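Filed under: Home Care > Small Spaces > Reality Checks

By Édgar Huanca
July 24, 2025

Storage Tricks for Makeup and Toiletries: Which Ones Hold Up?

I have a drawer in my hallway where organizing products go to die. It holds a set of acrylic dividers, a magnetic strip that was supposed to hold tweezers, and a rotating tower I bought because a video told me it would change my mornings. It did not change my mornings. It fell over a lot.

So when readers send me tips for bathroom and vanity clutter, I try them at home before I pass them along, and I assume they won't work. Most of them confirm the suspicion. A few didn't, and those are in here too.

Decanting everything into matching jars

This is the big one, and I don't buy it. Matching jars photograph well. They also remove the ingredient list, the batch code and the little open-jar symbol that tells you how many months the stuff is good for. The symbol on most of my creams says 12M, and I would never remember that without the packaging. You can write it on a label, sure, but then you've bought jars and a label maker to get back to where you were.

Every transfer is also a chance to get something into the product that shouldn't be there. If a bottle is so ugly you can't stand it, put it behind a door.

Keeping lipstick in the fridge

People swear this makes a tube last for years. I kept one in the refrigerator door from January on and its twin in a bedroom drawer. Months later I couldn't tell them apart, except that the cold one dragged on the skin until it warmed up. A cool drawer is fine. What does ruin lipstick is a car in summer or a windowsill with afternoon sun, and you don't need a gadget to avoid either.

Clear bags for the small stuff

I expected to hate this and I don't. A clear zip bag lets you see what you own, it lies flat, and when powder breaks inside it you rinse the bag instead of the drawer. The ones sold as "beauty pouches" cost several times more than a freezer bag and I can't find the difference, apart from a thicker zipper.

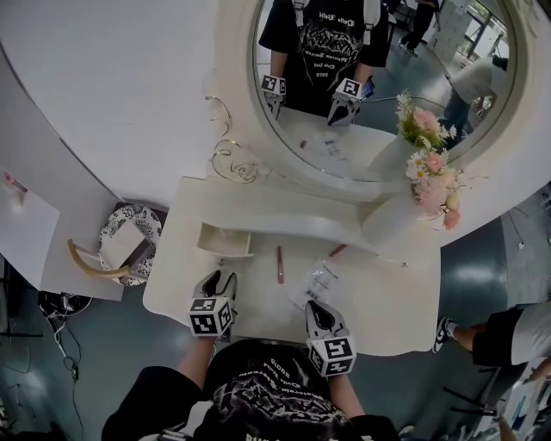 Where people go wrong is putting everything into one big bag, which turns into a junk drawer with a zipper. Use smaller ones and sort by when you reach for things: daily, sometimes, and travel. If the "sometimes" bag hasn't been opened since the holidays, go through it and be hard on it.

Drawer dividers

Measure first. I mean the inside of the drawer, with the drawer pulled all the way out, and measure the height as well. Shallow vanity drawers are often much shallower than the front panel suggests. I bought the Saltness expandable set after measuring only the width, and the drawer wouldn't close over it.

Cut-up cereal boxes do the same job. They look like cut-up cereal boxes, but the drawer is shut most of the day. Replace them when they get grubby. If you want something that lasts, a silverware tray from a thrift store beats anything sold for cosmetics.

Toothpaste for cleaning the mirror

No. It leaves a film, it can leave fine scratches on anything softer than glass, and you spend longer wiping it off than you would have spent cleaning the mirror. A damp microfiber cloth and then a dry one will handle hairspray if you let the damp cloth sit on it for a minute. Don't spray anything straight onto the glass, as it runs down behind the bottom edge and that's how the black spots start.

Getting lipstick off a tabletop

Lift off what you can with the edge of an old card – don't rub, or you'll have a pink table. On a painted or sealed surface, a drop of dish soap on a soft cloth usually does it. I've seen hairspray, nail polish remover and sandpaper recommended. Polish remover can take the paint along with the stain. The one person who wrote to me about using 400 grit on a white table now owns a table with a dull oval in the middle.

If a faint tint is left, try a baking soda paste with a light hand and test it underneath first. I'd call that tip half true. It worked on my shelf and did nothing for my nightstand.

The "one in, one out" rule

It sounds sensible and I have never met anyone who kept it up past the second month. What works better for me is a limit set by the container. When the drawer is full I stop buying, or I throw out the mascara I've been ignoring.

Next on my list is the claim that rice in a sock keeps powders dry. I have my doubts.

Last updated: this page was revised to add the note on polish remover.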